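Notebook, fruit keeping and handling, Eltthorpe room
Saturday, July 27, 2019

Maribel Chambi's note from last time says the loose fruit keeps fine on the table and that we only lose the tomatoes because they sit in the bowl. I don't buy it yet. She had one warm week and one cool one and put the difference down to the bowl. My money is on the weather, or on whoever keeps opening the window.

Started over with the same kinds of fruit and wrote down what went where before I touched anything, which we should have done the first time. Apples, bananas, kiwis, cherry tomatoes. Bought from the Lindsay stall, as before. The stall says everything is picked the day before. I have no way of checking that and neither do they, I suspect.

Weighed one of the apples at 261 grams on the kitchen scale. Took it off and put it back on and got 261 again, so at least the scale agrees with itself. The Nitden scale gave me a different number every time last week and I have stopped using it. If anyone wants to defend it, write the readings here with a date next to them.

Bananas: already speckled. I said I wanted them greener and I got these. Speckled bananas next to apples is the exact arrangement everybody's grandmother warns about, and I would like to see for once whether it matters over three days in an ordinary room. Moving one apple behind the bunch and one in front of it is Maribel's idea. She thinks the one behind will go soft first. I think we'll squeeze both of them so often to find out that they'll go soft from squeezing. New rule, then: one squeeze per apple per day, by the same person, in the morning.

Kiwis: one big, one small. Hard to compare anything with those two. The big one still has its sticker and I'm leaving it on. Last time somebody peeled it and the skin came up with it, and then we had a soft spot that had nothing to do with storage. Please leave stickers alone until the end.

Cherry tomatoes: these are the ones I care about. The claim on the Cerkura leaflet is that small tomatoes stay firm longer on metal than on cloth. The leaflet has a chart with no numbers up the side, so I am treating it as a drawing. Still, it costs nothing to try, and we had the steel tray anyway. Tomatoes straight on the metal, no paper under them. My objection is that they roll, and a tomato that has rolled into the rim a dozen times has had a different life from one that sat still on cloth. If we see bruising on the tray side I won't know what to blame.

Room was at 67 when I came in and hadn't moved by 11. I'd like a night reading too. Nobody is going to come in for it, so we need the kind of thermometer that remembers its low. Maribel says there's one in the drawer. I looked in the drawer.

About the cloth. It's the white one with the wavy edge and it looks nice, but it slides on the table when you lean on it, and everything on it goes along. Twice I have set fruit down on a mark and found it a finger's width off later. Either tape the corners or take it away. Yes, I know the printed end with the rainbow is popular. The rainbow can stay if it's taped.
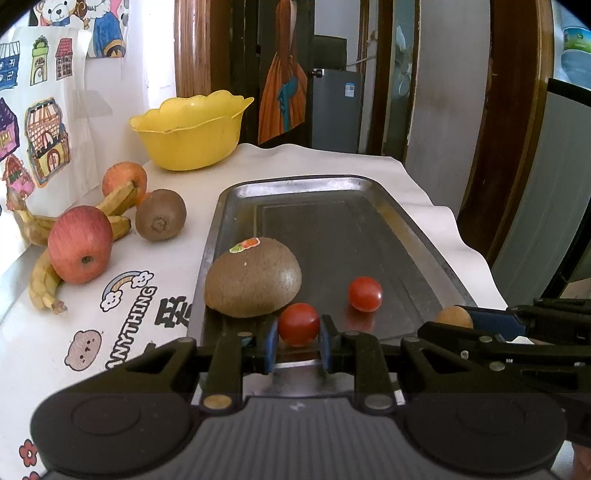 Also not convinced by the yellow bowl. The scalloped rim looks like it would let air around the fruit, and that was the argument for buying it, but the fruit sits down in the bottom where the rim does nothing. For this round I want it toward the back of the table and out of the comparison. If we end up short of space we can talk about it again on day two.

Handling: tomatoes get picked up around the middle, never by the stem end, and lifted clear before they're moved sideways. Dragging them over the steel scuffs the skin. I could feel it on one from the last batch even though I couldn't see much. Maribel thinks I imagined this. Possible. She can run her own thumb over the next one with her eyes shut and tell me which side was down.

To do before the next entry:
Tape for the cloth.
Find the thermometer, or admit we don't have it.
Ask Lindsay for greener bananas, again.
Write the start weights on the same page this time. I have the one apple and nothing else, which is a poor showing after all my complaining.

Plan is to leave everything where it is until the 12 o'clock check tomorrow. I expect the tomatoes to look exactly the same on either surface, and I'll write it down if they don't.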